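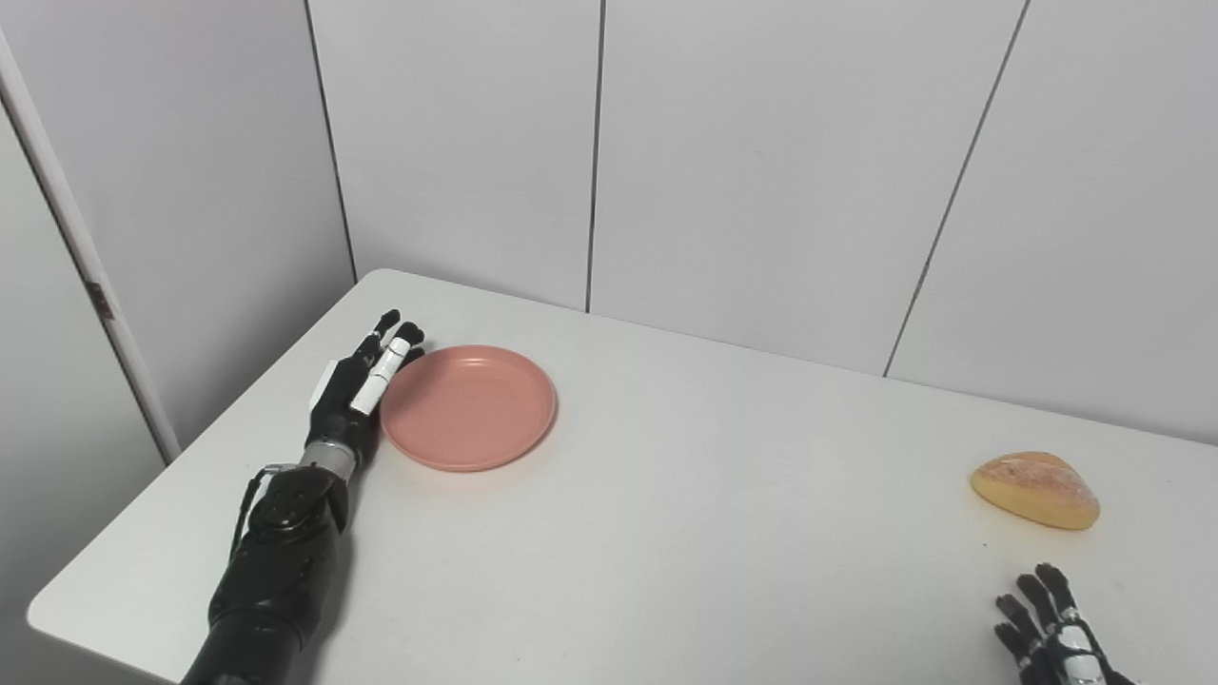

Threads > Corinne Lyons > August

Feed Replies Media Likes

1/ Okay, robot shopping update! I finally sat down with the Brannigan quote for the two hands, and the spare fingers are priced separately. 12 of them. Sigh.

2/ Konrad wants the Jivska arms too, but that pushes delivery out 34 weeks and I need something moving bread onto plates way before then.

3/ So the plan — hands first, a second table next year, and a service plan only if Panstead will match Pralora's price. They were at 431 a month, now 428. Wow, three whole dollars, guys.

4/ Anybody budgeted for cables? I put in zero and I'm already over. Tell me your number!

We use cookies to improve your experience. Accept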